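Catalogue > Table and work surface textiles > Plain white > Nolotura flat cloth

Nolotura flat cloth, white, woven

2022-05-05, Slavica Krasniqi

Nolotura is a plain white woven cloth for covering tables, benches and trolleys, and for use as a clean layer when other textiles are sorted, folded or inspected. It is sold flat, hemmed on four sides, without print, border or fitted corners. It replaces the older Uvus cloth in the same part of the range. Uvus remains available as a repeat order until existing stock is used up.

The cloth is woven in a plain structure with a fine, even face. Both faces are finished alike and either may be laid uppermost. There is no coating, and the cloth should not be relied on as a barrier to liquids. Where a barrier is needed, place a separate waterproof layer beneath it.

Two grades are supplied. Grade A is all cotton. Grade B is a cotton and polyester mix, which dries faster and creases less but has a slightly harder feel. The white is the same dye-house standard in both, although the two grades will drift apart in shade after repeated washing and should not be mixed on one table if the match matters.

Sizes

All sizes are given in millimetres and are finished sizes, after hemming and before the first wash.

Narrow: 1,000 x 1,399
Standard: 1,399 x 1,989
Long: 1,399 x 2,635

Shrinkage is taken up mainly in the first two washes. Grade A shrinks more in length than in width. Grade B is pre-shrunk and changes very little. Customers who need the cloth to meet the table edge exactly should order the next size up, wash twice, and have it re-hemmed. We can do the re-hemming at the workshop, or supply the cloth with one long side left raw for this purpose. State which side on the order.

The narrow size is meant for trolleys and side tables. It can be laid across a larger table as a runner or as a spare working patch over the main cloth, so that only the patch needs changing when it is marked. The long size is the usual choice for two tables placed end to end. A join between tables will show through as a line unless an underlay is used.

Laying the cloth

Wipe the table and let it dry before the cloth goes down. Open the cloth along its length first, then across. Lay it with the centre crease on the centre line of the table and smooth outwards with the flat of the hand. Do not pull from the corners. Pulling at a corner stretches the weave on the diagonal and leaves shallow ripples that will not flatten until the cloth is washed again.

Strong overhead light makes a plain white cloth look flatter than it is. Folds that seem to be absent from one side of the table are often clear from the other, or when one lamp is switched off. For checking work, a lamp set low and to one side is better than a brighter lamp above.
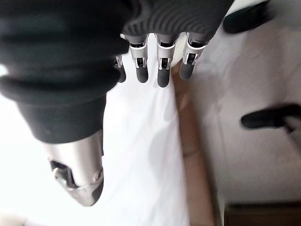 Once the cloth is down, check the overhang. For a seated table, 200 mm on each side is enough. For a standing bench, less is better, and the ends may be folded under and clipped. Clips should have a flat jaw at least as wide as the hem. Spring clips with teeth will mark the weave and sometimes cut it.

If the cloth creeps during use, an underlay is the first thing to try. A thin felt underlay holds both grades well. A rubber-backed one holds better still but can leave a faint yellow tint on Grade A if the two are stored together. Double-sided tape is not recommended on either grade. The adhesive softens in the wash and spreads.

Small work on a white ground

A large part of demand for this cloth comes from sorting and checking rooms, where the white ground is there to make other things show up. Loose threads, lint, chips of thread dye and small metal parts are all easier to find on it than on a coloured or patterned surface. The fine weave also gives small items less to catch on than a towelling or waffle cloth.

The limits should be understood. White items are hard to pick out on it, and pale beige or cream items can be lost altogether under bright light. For those, use the dark grey Todorova cloth, which is cut to the same three sizes. Dark fleece and brushed fabrics shed on to white and should be handled last in a run, or on a separate patch.

The cloth itself is not graded as free of marks. It is inspected on both faces before packing, but small specks of husk can remain in Grade A and are not treated as a fault if they are under 1 mm across. Soft grey marks that appear in use are usually from handling – dust from sleeves, pencil, or metal parts that have been slid across the weave instead of lifted. Most of these come out at the next normal wash.

Marks should be dealt with in the order below.

1. Leave the cloth flat and lift off anything loose with a dry lint roller. Do not rub.

2. If a speck remains, check whether it sits on the surface or within the yarn. A speck on the surface will move under a fingernail. One within the yarn will not, and should be left alone.

3. For a soft grey smudge, press a slightly damp white pad on to it and lift straight up. Turn the pad and repeat until nothing more transfers.

4. For grease, apply a little neutral liquid soap to the back of the cloth and leave it for ten minutes before washing.

5. Marks which survive two washes may be taken as permanent. Move the cloth to rough duty, or turn it over if the mark has not gone through.

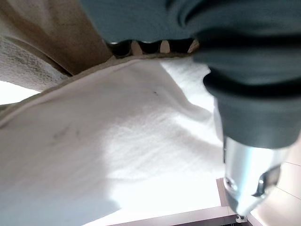
Washing and drying

Wash new cloths separately for the first two cycles. After that they may be washed with other whites. Grade A can be washed at 60 degrees, and at 90 degrees when the use calls for it, with some loss of life. Grade B should be kept to 60 degrees. Use a detergent without added colour brightener if the cloth is to be used for shade checking. Brighteners build up and will shift how neighbouring colours are judged.

Do not use chlorine bleach on Grade B. It may be used on Grade A at the dilution given by the maker of the bleach, followed by two full rinses. Fabric softener is not needed on either grade and reduces absorbency.

Load the drum to no more than two thirds. An overfilled drum sets hard diagonal creases into the long size, and these are slow to press out. Tumble dry on medium and remove while there is still a little damp in the hems, then press or hang at once. If the cloth is to be hung, hang it over a broad rail with the weft running down. A narrow line leaves a ridge across the middle.

Press from the centre towards the hems. Steam is suitable for both grades. Hems should be pressed last, along their length, with the iron held flat.

Folding and storage

Fold in half along the length, then in half again, then in thirds across. The standard size folds to a bundle which fits a normal linen shelf. Alternate the first fold from one wash to the next, so that the same line is not always the one that takes the wear. On cloths which have been withdrawn for splitting, the split was nearly always on the centre crease.

Cloths kept for checking work should be stored in a closed cupboard or a lidded box. Avoid unlined wooden shelves for long storage, as these can stain the outer fold. The long size may be rolled on a tube instead of folded. Tubes are stocked and should be ordered as a separate line.

Hems and repairs

Hems are 15 mm, double turned, with a single row of lockstitch in white thread. Corners are folded square and not mitred. A mitred corner can be made to order, and Bujar Vasić in the workshop will quote for it. It gives a flatter corner under clips and takes longer to sew.

Small holes within 50 mm of the hem can be dealt with by cutting down and re-hemming. Holes in the body of the cloth can be darned, but a darn stands slightly proud and may be felt through thin work. Patching is not offered on this product. A cloth with more than two darns is normally cut down to the narrow size.

Ordering

Orders are taken singly or in packs of five. Packs are made up from one roll where possible, so that shade is consistent within the pack. If shade must also match an earlier delivery, send a hem cutting from the old cloth with the order, and Ilir Ionescu will check it against current rolls before anything is cut. Allow an extra week for this.

State grade, size, and whether all four hems are wanted. Woven name tapes can be sewn to one corner on the back. Printed marking is not available on Nolotura, as the ink shows through on the face.

The Gredeo felt underlay is cut 20 mm smaller all round than each cloth size, and is ordered under its own heading. It should be washed cold and dried flat.

Changes to this page

The shrinkage note for Grade B has been corrected. The previous text gave the figures for Uvus. The line on rubber-backed underlay was added after a query from Blagoje Hoxha at the laundry.

Last updated: August, Edin Delić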